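Galtine 30 Rolling Pantry Shelf

We've been wanting a shelf like this for the narrow gap beside the fridge, and Galtine finally made one! It's 30 inches tall, slides in and out on four casters, and holds far more than you'd guess from the front (ours has canned tomatoes, rice, two kinds of flour and a big bottle of vinegar on it right now).

The steel frame comes flat in the box with one hex key. Toàn Sầm from our Drorgate shop put the first one together on his lunch break and still had time for the lunch. Each of the three shelves carries up to 100 pounds if you spread the weight out, and the top one has a raised lip so jars stay put when you roll it over a bump in the floor.

Colors are chalk, moss and a really lovely deep blue called Allodska. The blue is back in stock after selling out in February, and it looks even better next to plain white cabinets than we hoped.

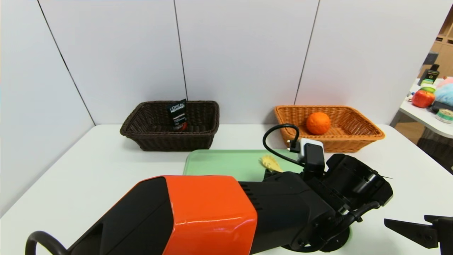 Casters lock with a tap of your toe. On tile they're very quiet; on old floorboards you'll hear them a little, and the softer Fallahi wheels (part 303, sold as a set of four) fix that nicely. They push straight into the same sockets, no tools needed.

Wipe the shelves with a damp cloth and mild soap. Skip the scouring pads, please, the finish is tough but it does scratch. Spare feet and shelf clips are listed under part 101.

Contact us | © 2025 Drorgate Home Supply | Back to top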